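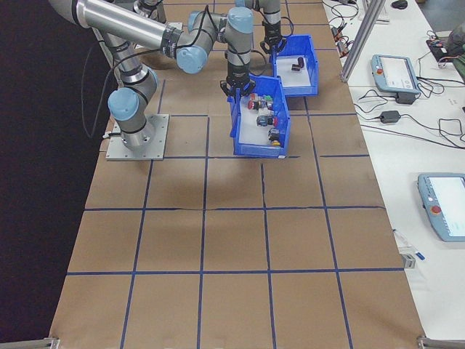
How often does the filter cartridge need changing?
Every 4 months in normal use, or after 3,000 litres, whichever comes first. In hard water areas the Vikmont under-sink filter may need a new cartridge sooner. Slow flow at the tap is the usual sign.

6.2 Removing the old cartridge

1. Turn off the cold water at the stop valve under the sink.
2. Open the filter tap and leave it open until the water stops.
3. Put a bowl under the housing. Some 2 litres will drain out.
4. Turn the housing to the left with the spanner supplied and lower it straight down.
5. Lift out the cartridge and put it in the household waste.

CAUTION: Do not use a pipe wrench on the housing. It can crack the collar.
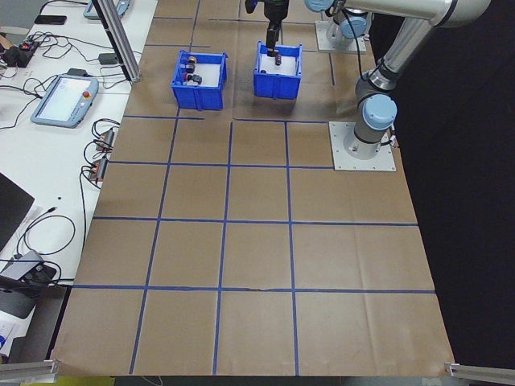
Page 18

6.3 Fitting the new cartridge

1. Wash the housing in warm water with a little washing-up liquid. Rinse well.
2. Check the rubber ring. If it is flat or split, fit a new one (Grutico kit, sold separately).
3. Stand the new cartridge in the housing with the arrow pointing up.
4. Screw the housing back on by hand, then nip it up with the spanner - do not force it.

Note: Brunner cartridges made for the older Nondon housing are shorter and will not seal.

5. Open the stop valve slowly and look for drips at the collar.
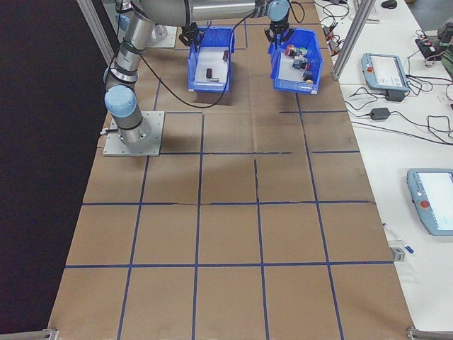

6. If it drips, close the valve, take the housing off and seat the ring again.
7. Run the filter tap for ten minutes. Grey water at first is carbon dust and is harmless.
8. Write the date on the label and stick it to the housing.

Text revised 5 April 2024, B. Meléndez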